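Zukari bench build: the hand-held grippers

Shop gallery, June. I went in doubting this one and I still do, but the grippers are built now, so judge for yourselves.

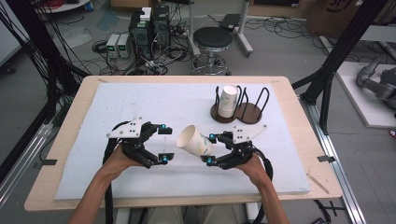 Danladi wrote in to ask why anyone would spend 94 hours on a pair of grippers when the paper cups cost next to nothing and hands are free. Fair question. My own tally is closer to the 92 mark, and I have no better answer.

Paper cups, two-slot holder, white foam board on the table. The fingers are black, with cyan-blue markers near the tips or joints. I'm told the markers matter – I'd like to see numbers first.

Parts came to $356 for the pair, cables not included. The Jarnulmont plans promised a 24-hour build. Maybe with someone else's screws.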